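Dovora retirement fund members elect two trustees

Members of the Dovora Employees' Retirement Fund have elected Usa Luangrath and Geert Stevens as member-nominated trustees, following a postal and online ballot that closed in the week before the holiday shutdown. The result was certified by the returning officer, Paweena Chareonsuk, and posted to the member portal on December 28, 2024.

Of 1432 members eligible to vote, 341 returned a valid ballot. Ms Luangrath fills the vacancy for contributing members and Mr Stevens the one for pensioners and deferred members. Both terms run for four years. Under the fund rules there is no minimum turnout, and the candidate with the most first-preference votes in each class is declared elected.

Ms Luangrath works in payroll at the Rasum site and has sat on the fund's benefits subgroup for two terms. Mr Stevens retired from the Boersma plant, where he was a shift supervisor, and returns to the board after an absence of one term. He replaces Manee Srithong, who did not stand again.

The new trustees join the board at a point where several matters are already scheduled. The triennial valuation is due to be signed off in May. The board must then decide whether any part of the surplus is applied to indexation of pensions in payment – capped under the present rules – or held as a margin against future contribution increases. A separate proposal would allow members who left before the Urow merger to transfer their deferred benefits into the main section. The fund's records show 1281 members with benefits in the main section, and the remainder would be covered by the proposal.
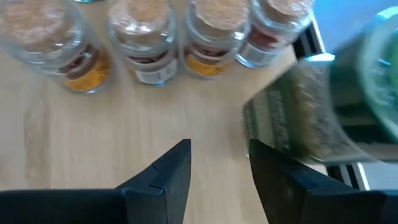
Transfers would be calculated on the basis certified by the fund actuary, with no change to normal retirement age. Members who take no action would stay where they are. Any amendment to the rules requires the consent of the employer as well as a two-thirds vote of the trustees.

Orathai Sitthichai, who chairs the board, said the option paper would be sent to all members before a decision was made. "The trustees have not taken a position on indexation, and we will not do so until the valuation is complete," she said.

Newly elected trustees must complete the fund's training program within six months of taking office. Minutes of board meetings are available on the member portal, and paper copies can be requested from the pensions office.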